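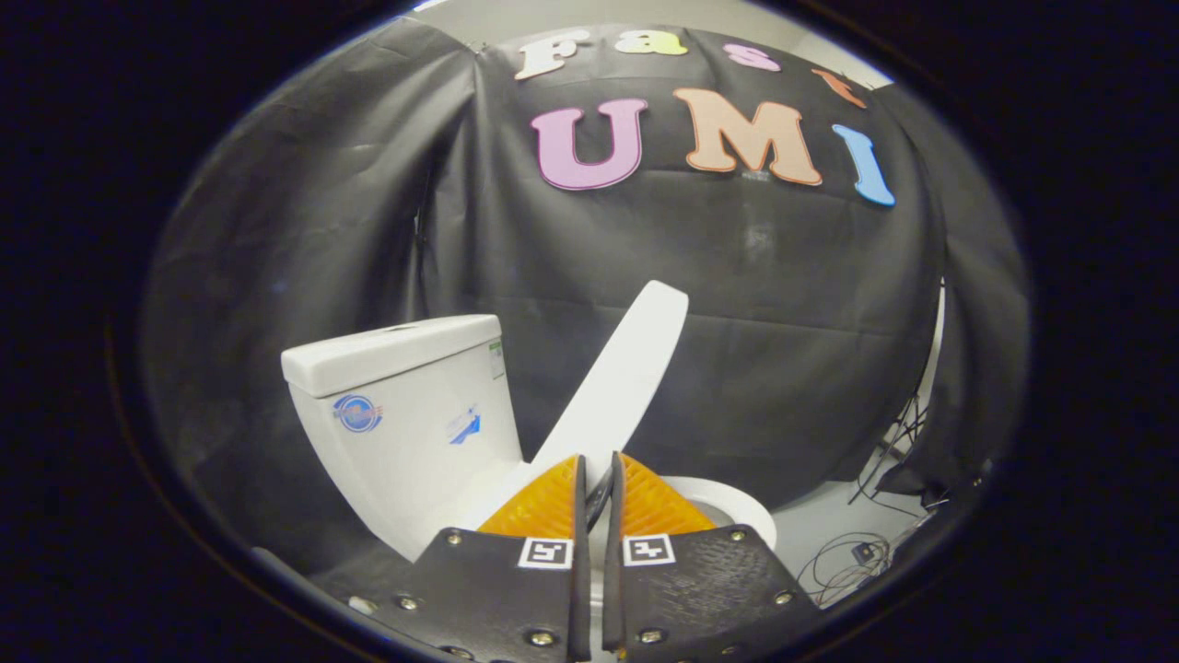 Cleaning a toilet is a good chore to test a robot on, because most people know what a finished job looks like and few people mind handing it over. This page explains how to run a simple trial at home or in a workshop with a two-fingered gripper, and what to expect from it. You need a toilet that can stand out in the open, with space to reach it from the front and both sides. Hang a plain dark cloth behind it, as a white tank and a white raised lid are much easier to pick out against dark grey. Creases in the cloth do no harm. Soft ridged pads on the fingers are worth having, as bare metal or hard plastic tends to skate on ceramic.

What you need

A gripper with soft pads
A toilet with a hinged lid
A short-handled brush and its holder
A cloth, folded in four
Washable tape and a notebook

Step 1. Split the chore up

Write the job down as separate tasks: raise the lid, pick up the brush, scrub under the rim, put the brush back, wipe the tank, lower the lid. Score each one by itself. A single score for the whole job hides where the trouble is.

Step 2. Record the demonstrations

Do each task by hand with the gripper, slowly, and start from a slightly different place each time. We recorded 205 demonstrations of the lid and 506 of the brush at our Tatgate workshop. Keep cables off the floor where you will be standing. If you fumble, carry on and recover, then mark the take in the notebook.

Step 3. Change one thing at a time

Once the lid works, move the toilet a hand's width to the left and try again. Then change the lighting. Then swap the brush. We used a Bistix brush first and a Skirska one with a thicker handle second, and the second needed its own set of demonstrations.

Step 4. Score the runs

Run each task 100 times. Count a lid as raised only if it stays up after the gripper lets go. For scrubbing, put a strip of washable tape marks under the rim and count what is left.

What we got

Raising the lid is close to solved. Lowering it without a bang is harder. The brush can be picked up on most attempts, but scrubbing under the rim is poor, as the fingers block the view just when it matters. Wiping the tank is fair on the flat front and weak at the rounded edges of the lid.

A full clean took our setup some 115 minutes, with a person standing by. For now, keep your own brush. We plan to repeat the trial in December with a narrower gripper.

Page last changed 7 August 2026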